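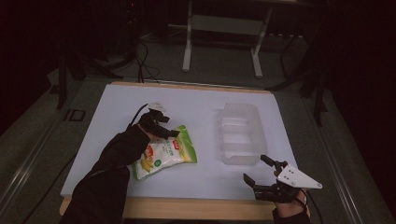 Rónán Flanagan said she had found water for his brother at Gesari when two drillers had already given up and gone home, and that if I was too proud to pay 300 dollars for a woman with a bit of wire then I could go on carting it from Devenby until my back went.

I said I wasn't proud. I said I'd like to know how many holes she had missed.

"She doesn't miss," he said.

"Everyone misses."

"You ask her, then."

So I did ask her, when she got out of her ute at my gate a bit after seven in the morning with her wires in a tea towel. Laimutė Žukauskas was smaller than I'd expected and wore a good pair of boots. I had been hoping for beads, I think. She shook my hand and looked over my shoulder at the tank stand.

"How many have you got wrong?" I said.

"Some."

"How many is some?"

"I don't follow up," she said. "If it's dry they don't ring me to say so. If it's wet they don't ring either."

I wrote that down on the back of the feed docket. I was keeping notes. My plan, as far as I had one, was to have her walk the house paddock twice, once in the ordinary way and once with a flour bag over her head, and to put a peg in wherever the wires crossed. If the pegs landed in the same place I would think about it. I had explained this to Katia Pagano the night before, over the fence, and Katia had said it was a terrible way to treat a guest.

Laimutė didn't mind the bag. She asked whether it was clean.

She did the first walk with her eyes open, slowly, from the shearing shed down to the dam that hadn't been a dam since the year before last. The wires were plain fencing wire bent at a right angle. Twice they swung in and she stopped, and I banged in a peg. I watched her wrists the whole way and I couldn't have sworn they moved, but then I couldn't have sworn they didn't. It takes very little. You can hold a pair of them yourself and tip them together by thinking hard about lunch.

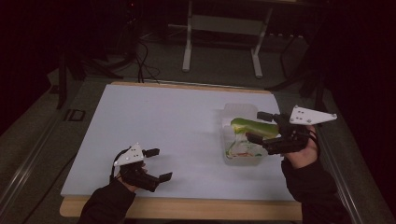 The trouble with the house paddock was that any fool could have had a guess at it. I'd had a guess myself years ago. When everything else on the place had gone the colour of cardboard there was still one strip under the ridge hanging on, long and narrow, the same shape as that slice of green capsicum up there and very nearly the same shine on it after a dew, fading off to yellow at one end where the rock came up. You could see it from the road. A diviner who drove in past it with her eyes open and then walked straight to it had shown me that she could drive. Both of her pegs were in the green, near the fat part.

"That's where I'd have put them," I said.

"Then you didn't need me," said Laimutė. She didn't seem put out by it.

I tied the bag on. Rónán had turned up by then, leaning on the rail with his arms folded as if he had money on it, and I turned her around a few times by the shoulders and walked her in a big crooked loop so she'd lose the slope. She had a light hold on my sleeve. Then I let go and stood back and said nothing.

She went the wrong way. She went off towards the shearing shed at a good clip, over the hard ground where nothing had grown in my lifetime but burr, and near the old sheep dip the wires came round and crossed so sharply that one of them clicked.

"There," she said, inside the bag.

Rónán looked at his feet.

I put the peg in, to be fair to her, and I paid her in cash on the bonnet of the ute. She folded the tea towel over the wires. I asked which peg she would drill, if it were her money, and she said the last one. I asked why. She said she didn't know why, and that she'd tell me if she did, it would save a lot of arguing.

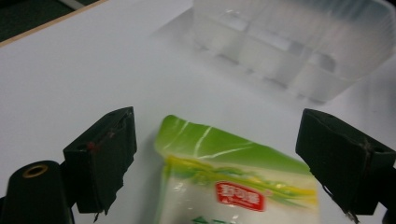 Kieran Rafferty brought the rig out in June, and I had him start in the green, because I am not a lunatic. He got a seep at 28 metres, brown and salty, enough to fill a bucket if you went away and had your tea first. He moved across to the second peg and got less. Then he stood there wiping his neck and asked what the other one was for, up by the dip.

"That's nothing," I said. "That was a sort of test."

"Rig's here," he said.

He hit it at 36. I won't pretend it was a gusher. It was a steady, cold, decent flow and it tasted of pennies, and Kieran said you'd get that anywhere along there, the whole flat was probably sitting on it, he could have told me that himself.

"Why didn't you?" I said.

"You had pegs in."

I've moved that over in my mind a good deal. A woman in a flour bag will stop somewhere. One hole doesn't prove a thing, and I told Rónán so, and he said did I want him to pass that on to her, and I said no, leave it. I still have the feed docket. Katia wants her for the bottom block in spring and has asked if she can borrow the bag.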